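Open day at Zarkstead: the arm that clears the table

Prevo opened its Zarkstead workshop to visitors on 30 July 2018. The firm builds control software for single robot arms that work at ordinary tables, and the main demonstration was Casora, a program that picks up household objects and puts them down somewhere else.

The task is simple to state. An operator chooses an object and a target, and the arm plans its own path between the two. Motion is held to 600 millimetres a second in free space and drops to 40 in the last stage of the approach. Slower settings gave fewer knocked dishes in testing, but made a full run too long to be useful. 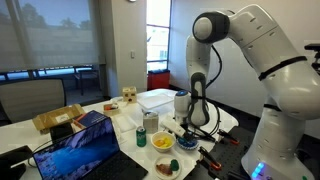 The gripper over the small blue dish. Beneath the arm is a perforated plate clamped to the table.

Small dishes are harder than they look. The rim gives the fingers little to hold, and a grip a few millimetres off centre tips the dish. Casora works out the grip point afresh before each descent and backs off if the new figure disagrees with the last. The log for the current version holds 1291 attempts, of which 900 were completed without help. Most of the rest were stopped by the software itself.

Visitors asked about mixed clutter, such as fruit, crockery and drinks cans on one surface. The engineers' answer was that cans are easy and food is not. Soft items need a force limit set by hand, and that work has been passed to a second project, Aravena. A first release is planned for January.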